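The Little Table at Trollitby
Gallery, May

Welcome in, and thank you for stopping by! Joana Brandão and I have been meaning to put up a page about the square table in our workroom at Trollitby for the longest time, and now that the evenings are lighter we finally sat down and did it. It is only a plank table and a dish or two, I know, but we are fond of them, and I hope you will be too.
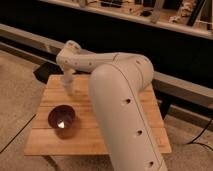
We went back and forth over the finish for weeks. Joana wanted something pale, I wanted something close to honey, and in the end I got my way (she has been very gracious about it). I do like the thin dark gaps between the boards, even if they collect every crumb in the house. An old toothbrush takes care of that.

The round bowl with the deep maroon finish, or brownish purple if you ask Joana, came from a shelf sale at Alleck, along with more plates than we had any business carrying home. Dark, shiny pieces show every fingerprint, so keep a soft cloth nearby if you have one like it.
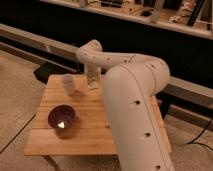
I've always liked a plain clear plastic cup next to something dark and glossy. Joana would happily put flowers in every cup we own, and she may yet win that one. More pictures will go up once the shelves are painted, and if you have a table of your own you'd like to show us, please do write!

Arsalan Satti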